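April 29, 2025
Notebook, gear bench - sorting and laying out

Two small gears laid flat on the dark grey mat for the afternoon. Both look the same size by eye. Not measured against each other yet; Roswitha has the good calipers until tomorrow.

The mat is the fabric one, spread straight on the floor. It still has the fold lines from storage and they do not press out by hand. A flat gear sits well enough across a soft crease, but set on edge it tips over at once. Veerle suggests rolling the mat instead of folding it. Agreed, needs a tube of the right length.

Stock book: the Skuvmont box is down as 1,002 pieces in the November list. Sem weighed it this morning and got a figure that does not match, but the tare was taken with the lid off, so the weighing is void. Repeat with lid on. The Mamness box (2,337 on the list) has not been opened.

Cleaning: 30 minutes in the degreaser, rinse, dry on paper. At 5 minutes there was still a film between the teeth - visible on a white cloth, hard to see on the metal. Do not stack the gears while drying. They mark each other at the rim, and the marks are then taken for wear.

Naming: Josefien writes "face up" for the side with the chamfer on the bore, Darcy writes it for the opposite side. Until that is settled, put "chamfer up" or "chamfer down" in full on the sheet. Old sheets stay as they are.

Lighting: with the lamp low the teeth throw enough shadow to hide small burrs. Lamp moved higher, second pass over the same batch found two more. Earlier batch to be looked at again.

To do: collect calipers from Roswitha, reweigh Skuvmont box, ask Smits for the drawing with the bore tolerance.
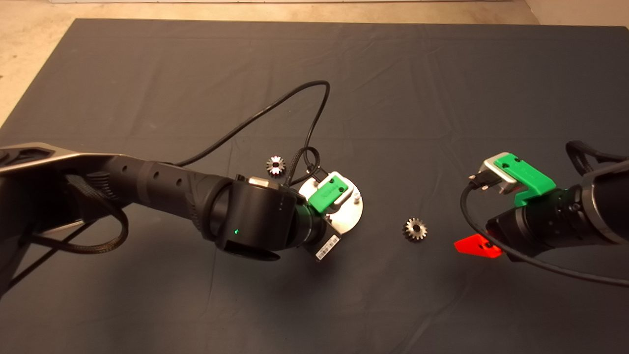 Can the gears go back in the box straight after rinsing?
Only once they are dry, including the bore. Leave them on paper overnight, chamfer up, and box them in the morning.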